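The Small Cabinet by the Door

When we moved to the apartment on Vatach Street, the hallway had one lamp and no place to put anything. Keys went on the floor, and so did the mail. I wanted one narrow cabinet with a drawer on top and two doors under it. The one I chose is from Plellari, and I paid 174 dollars for it, with delivery.

Assembly took me 2 evenings. The instructions are only drawings, and I am a person who needs words. The doors were the slow part. You fix the hinges, you close the doors, and one of them stands a little higher than the other. Then you turn the screw a quarter and look again.

A white cabinet looks very serious in a small hallway, so I let the inside be less serious. Stickers went on the back wall and on the inner sides of the doors. When it is closed, guests see a plain piece of furniture.

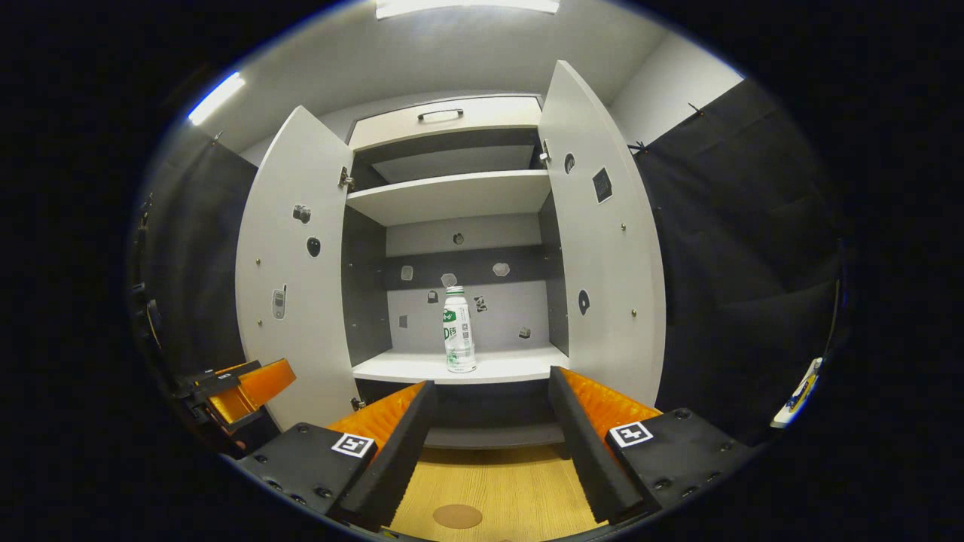 How much should you keep in a hallway cabinet?

Less than it can hold. A bottle of water for the road is a good start, and gloves can go in the drawer.

My neighbor bought a bigger model from Carretero, 36 inches wide, and it filled up in a month. She cannot find her umbrella in it. I still have a free shelf, and I am trying to leave it so until July, when the beach towels come out.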